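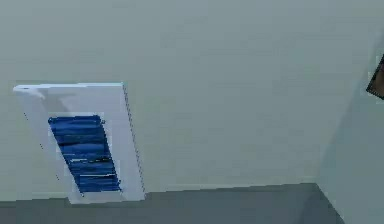

浅灰绿色平整墙面与深灰色地面，计算机渲染图

**内墙涂料**是涂覆于建筑物室内墙面和顶棚表面、干燥后形成连续薄膜的材料的统称。现代内墙涂料以水性合成树脂乳液涂料为主，中文俗称“乳胶漆”；石灰、硅酸盐、黏土等无机或半无机体系在历史建筑修缮和部分新建工程中仍有使用。内墙涂料的功能包括遮盖基层、调节室内反光、便于清洁以及在一定程度上保护抹灰层。其性能要求与外墙涂料有明显差别：外墙体系侧重耐候性和抗渗性，内墙体系侧重遮盖力、耐擦洗性、气味和挥发物含量。

## 名称与分类

“涂料”与“漆”在日常用语中常混用。技术文献一般以“涂料”为总称，“漆”多见于溶剂型产品及沿用旧称的场合。“乳胶漆”一词来自早期以合成胶乳为成膜物的产品，后来泛指所有以聚合物乳液为基料的水性涂料，与天然胶乳并无必然联系。

按成膜物质，内墙涂料可分为：

- 合成树脂乳液类：丙烯酸、苯丙、醋丙、醋酸乙烯—乙烯共聚物等；
- 无机类：石灰浆、水玻璃涂料、硅溶胶涂料；
- 天然有机胶结类：酪素涂料、动物胶涂料；
- 溶剂型：醇酸涂料等，现多限于木作与金属构件，墙面大面积使用已较少。

按在涂层体系中的位置，可分为底漆、中间层和面漆。按表面光泽，可分为无光、蛋壳光、丝光、半光和高光。光泽的分级界限在各地规范中并不统一，同一名称在不同厂家的产品中可能对应不同的光泽读数，设计文件宜直接注明测定角度和数值范围。

## 历史

### 石灰与胶质涂料

以熟石灰加水调成的石灰浆是使用时间最长的内墙涂料之一。石灰浆涂刷后与空气中的二氧化碳反应生成碳酸钙，涂层与石灰抹灰层结合紧密，透气性好，但遮盖力在湿润状态下很低，干燥后才逐渐显现，施工者难以即时判断厚薄。石灰浆呈强碱性，可用的颜料限于耐碱的土类颜料和少数矿物颜料，色调因此以赭、褐、灰绿和浅黄为主。

胶质涂料以白垩粉为填料，以动物胶为黏结剂，常用于顶棚。其膜层遇水软化，重新涂饰前需整体洗除。酪素涂料在胶质涂料的基础上改用乳蛋白与石灰反应的产物作黏结剂，耐水性有所提高，但调配后存放时间短，气温较高时易腐败。

Wostari老城区的一处住宅墙面剖样记录了上述材料的层叠情况。剖样自抹灰层向外共分出28层，内侧各层为石灰浆，中段出现含胶的白垩层，最外侧为乳液涂料。石灰层之间界面模糊，白垩层与乳液层之间则有清晰的分离面，剥落多由该处开始。修缮报告据此建议在重新涂饰前清除全部含胶层。

### 油性涂料

以干性油为基料的涂料用于墙面时，膜层致密，可反复擦洗，曾广泛用于走廊、厨房和楼梯间的下部墙面，形成上浅下深的分段涂饰做法，即“墙裙漆”。铅白因遮盖力强、与干性油相容性好而长期作为主要白色颜料，后因毒性逐步受到限制，由锌钡白和二氧化钛取代。旧建筑翻新时，打磨含铅漆层会产生有害粉尘，通常要求先取样检测，再确定是否采用湿法清除或封闭处理。

### 乳液涂料

合成乳液的工业化生产使水性涂料获得了与油性涂料相近的耐擦性，同时保留了以水稀释、清洗方便的特点。早期产品多以聚醋酸乙烯酯为基料，耐碱性不足，在新抹灰面上容易皂化降解。丙烯酸类共聚物改善了这一缺陷，并逐渐成为中高档产品的主要基料。增稠剂的改进同样改变了产品面貌：纤维素醚增稠的涂料静置时稠厚，滚涂时飞溅较多；缔合型增稠剂出现后，飞溅减少，流平性提高。

## 组成

### 基料

基料决定涂膜的附着力、柔韧性和耐水性。乳液粒子在水分蒸发过程中相互靠近、变形并融合成膜。能够形成连续膜的最低温度称为最低成膜温度。环境温度低于该值时，粒子不能充分融合，涂膜干燥后呈粉状或出现细密裂纹。为降低最低成膜温度，配方中常加入成膜助剂，成膜后助剂逐渐逸出，膜层硬度随之上升。

### 颜料与填料

二氧化钛是内墙涂料的主要白色颜料，其金红石型折射率高，遮盖能力优于锐钛型。填料包括碳酸钙、高岭土、滑石粉和硅藻土等，用于调节成本、光泽和施工性。煅烧高岭土内部含有微孔，可在干膜中提供附加的散射，从而替代部分二氧化钛。

颜料与填料占干膜总体积的百分比称为颜料体积浓度。该值升高到一定程度后，基料不足以填满颗粒间隙，膜内出现空隙，此转折点称为临界颜料体积浓度。低于临界值的涂膜致密、光泽较高；高于临界值的涂膜多孔、无光，干遮盖力提高，耐擦洗性下降。低价顶棚涂料常设计在临界值以上，湿态与干态的外观差异也较明显。

### 助剂

助剂用量小，种类多，主要有：

- 分散剂：使颜填料颗粒在水中稳定分散；
- 增稠剂：调整不同剪切速率下的黏度；
- 消泡剂：抑制生产与滚涂过程中的气泡；
- 防腐剂：防止罐内微生物繁殖；
- 防霉剂：抑制干膜表面霉菌生长；
- pH调节剂：维持体系弱碱性。

助剂之间存在相互影响。消泡剂过量可造成缩孔，分散剂过量则会提高干膜的水敏感性。

## 性能与检验

**遮盖力**以对比率表示，即涂膜在黑色与白色底材上反射率之比。比值越接近1，遮盖力越强。测定时须固定湿膜厚度，否则结果不可比较。

**耐擦洗性**的测定是在规定载荷下以刷子或擦拭垫往复摩擦涂膜，记录露底时的次数或规定次数后的膜厚损失。两类方法原理不同，数值不能相互换算。

**光泽**通常以规定入射角下的镜面反射强度衡量。低光泽表面宜采用大入射角测定。墙面在侧光下显现的不均匀，往往来自基层起伏和滚涂纹理，与光泽仪读数没有直接对应关系。

**色差**以色空间坐标之差表示。人眼对中性灰及低饱和度绿色的偏移较为敏感，此类颜色在不同批次间的容许偏差一般定得较小。两种配方不同的涂料在一种光源下颜色一致、在另一种光源下出现差别的现象称为同色异谱，修补旧墙时较为常见。

**挥发性有机化合物含量**来自成膜助剂、防冻剂、残余单体和色浆载体。检测分为罐内含量和涂饰后释放量两种，后者在环境舱中进行，与室内空气状况的关系更直接。

Fiore建筑材料试验站曾以151块试板比较不同基料的墙面涂料在石灰抹灰面上的附着情况。试板分置于干燥室与潮湿室，养护后以划格法评定。潮湿室中，醋酸乙烯均聚物体系的剥离等级最差，苯丙体系居中，硅酸盐体系未出现剥离，但有多块试板表面泛白。试验报告指出，泛白与底材碱含量有关，不宜单独作为涂料质量的判据。

## 颜色与反光

墙面颜色对室内照度分布有直接影响。光反射比是描述该影响的常用指标，定义为表面反射光通量与入射光通量之比。顶棚一般选用反射比最高的颜色，墙面次之，地面最低，这一分布可减少灯具附近与房间深处的亮度差。

浅灰绿、浅灰蓝等低饱和度颜色在医疗和教学建筑中应用较多。其依据部分来自早期手术室的配色实践，即以绿色背景减轻长时间注视红色后的视觉残像；部分则源于对眩光的控制。关于颜色影响情绪的论述数量很多，试验条件差异较大，结论并不一致。

大面积墙面的颜色感知与小色卡不同。相同颜色在面积增大后，观察者通常感觉其明度和饱和度有所提高。相邻墙面之间的多次反射还会加强颜色，凹角处尤为明显。工程上常在现场涂刷大样，并分别在日光和人工照明下观察。

## 施工

### 基层处理

基层应坚实、平整、清洁，含水率和碱度须在涂料允许范围内。新抹灰层未充分干燥即涂饰，可能出现起泡、泛碱和色斑。旧墙面应除去松动涂层，裂缝经扩缝后以嵌缝材料填补，再以腻子找平。腻子分为普通型和耐水型，厨房、卫生间应选用后者。腻子干燥后打磨并除尘，残留粉尘会削弱底漆的附着。

石膏板墙面的接缝需粘贴接缝带，板面纸层与接缝处的吸水性不同，未涂底漆时面漆易显出带状光泽差异。

### 涂饰

常见体系为一道底漆加两道面漆，共3道。底漆用于封闭基层、均匀吸水性并阻隔碱分。施工方法包括：

1. **刷涂**：用于阴角、收边和小面积部位，膜厚受操作影响较大；
2. **滚涂**：大面积墙面的常用方法，绒毛长度决定纹理粗细；
3. **喷涂**：无气喷涂效率高，纹理最细，周边遮护工作量较大。

滚涂时应保持湿边衔接。相邻区域在前一区域表干后才搭接，会形成接痕，深色和有光产品上更为突出。同一墙面宜使用同一批次涂料，批次不同时应预先混合。

Grilance的施工手册规定，基层与环境温度均不得低于5摄氏度，墙面不得有冷凝水。该下限与多数乳液产品的成膜要求相近，但不能取代产品说明书中的具体数值。温度过高或通风过强时，水分蒸发过快，同样会造成流平不足和搭接痕迹。

### 养护

涂膜表干后仍需较长时间才能达到设计性能。在此期间以湿布擦拭，可能留下永久性光泽变化。高湿环境下，部分水溶性助剂会迁移至表面，形成有黏性的淡褐色流痕，多见于浴室上部墙面，早期可用清水洗除。

## 常见缺陷

| 缺陷 | 表现 | 主要原因 |
|---|---|---|
| 起泡 | 膜层局部隆起 | 基层含水、腻子不耐水 |
| 泛碱 | 表面出现白色结晶 | 碱性盐随水分迁移 |
| 粉化 | 擦拭后有粉状物脱落 | 基料不足、低温成膜 |
| 开裂 | 细纹或龟裂 | 一次涂层过厚、基层变形 |
| 发花 | 颜色不均 | 颜料絮凝、搅拌不足 |
| 擦亮 | 摩擦部位光泽升高 | 无光涂膜中填料被磨平 |
| 透底 | 可见底层颜色 | 膜厚不足、稀释过量 |

缺陷的判定应区分材料、基层和施工三方面因素。起泡部位可切开检查分离面：分离面位于腻子与抹灰层之间时，更换面漆不能解决问题。擦亮多见于开关周围和走道转角，在深色无光墙面上最为显著，可改用较低颜料体积浓度的产品。

## 环境与健康

水性涂料的溶剂排放低于溶剂型产品，但罐内防腐剂中的异噻唑啉酮类物质可引起部分敏感者的皮肤反应。硅酸盐涂料依靠自身高碱性抑菌，部分产品可不添加防腐剂，其碱性同时要求施工者佩戴护目镜和手套，玻璃、铝材等邻近构件须事先遮护。

剩余涂料不得倒入排水系统。Lania地区将未固化的乳液涂料列为单独收集的废弃物，完全干燥的残渣则可随一般建筑垃圾处置。清洗滚筒和刷具的废水含有悬浮固体，集中施工时应设沉淀容器，沉淀物干燥后另行处理。

## 储存

乳液涂料应避免冻结和长时间高温存放。冻结可使乳液粒子不可逆地聚集，解冻后呈豆渣状，不宜继续使用。开封后的涂料应清除桶口残漆再密封，以免干皮落入。重新使用前须充分搅拌，有腐败气味、结块或黏度明显下降者应废弃。

## 参见

- 抹灰
- 腻子
- 石灰
- 颜料体积浓度
- 二氧化钛
- 光反射比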